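Search this site Go
Print this page | E-mail to a friend

The new pair of hands on the bench
Thursday, September 27, 2018

Lots of you at the Burkow end have been asking what we're up to with the robot, so I've put a little gallery together. If you missed the start of it, we pack and check small parts at Mofokeng, and since June a few of us have been helping to work out which bits of the bench job could go to an arm and which bits should stay with us. The project is called Drulloter (don't ask me, I wanted something with "elbow" in it). We're trying it all out on the computer before any real bench gets moved, and I've become a bit obsessed with it, to be fair.

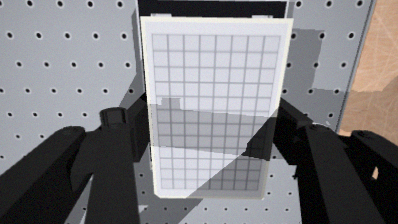 My own job has always been the fiddly end of things, so the holding and turning was what I wanted to see first. I've got 20 years of picking things up by the edges without thinking about it, and then someone asks you to explain how you do it and you haven't a clue! I love how the two black fingers have the gridded board by its sides, bolt upright, with the squares left clear between them. I do it with my thumbs. It was me who kept going on about not covering the face of anything you're meant to be looking at, and I'd like that remembered.

The other big thing has been reach. On a normal shift I lean across the bench something like almost 200 times, and my shoulder lets me know about it on the drive home. So the first job on our list for the arm was the lift and place, over and over, with the person standing well out of the way and doing the sorting and the checking.

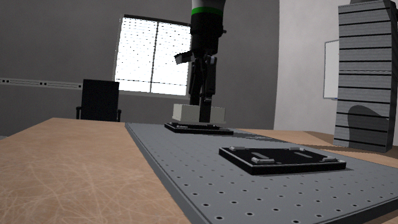
We did argue about it, mind. Some of the team worried we'd end up as minders for a machine, just standing there waiting for it to need something. I worried about that too. What we've agreed is that everyone who works the cell also gets trained to change the routine - where it goes, how high it lifts, when it stops - and we swap over at every break so it isn't always the same two people. I did my training in the spring and I only cried once (at a drop-down menu).

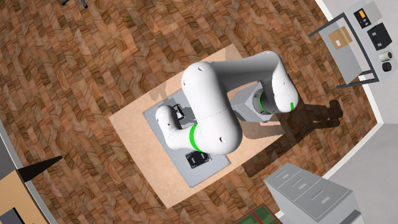
The cell from overhead, with the arm stretched out over the grey mat.

I had the layout printed out and stuck up in the tea room, and it came back covered in biro. Move the cabinet, mind the trolley, where do I put my cup. We had 93 comments by the end of the week, and quite a few were about the cup. The Bristach people took them all away and went through every single one with us, which I didn't expect.
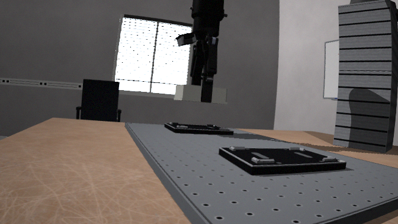

Will anyone's hours be cut when the real one arrives?
Hours stay as they are for everyone on the bench, and that's in writing. The lifting goes to the arm, and the time it frees up goes on checking and on training, which we've never had enough of.

More when I've got more! I still owe you all the bit about the new shift pattern, and the parking.

Related items
Drulloter: your questions so far
Bench rota changes from Bristach week
1,856 orders and one very tired label printer
Burkow canteen: new opening times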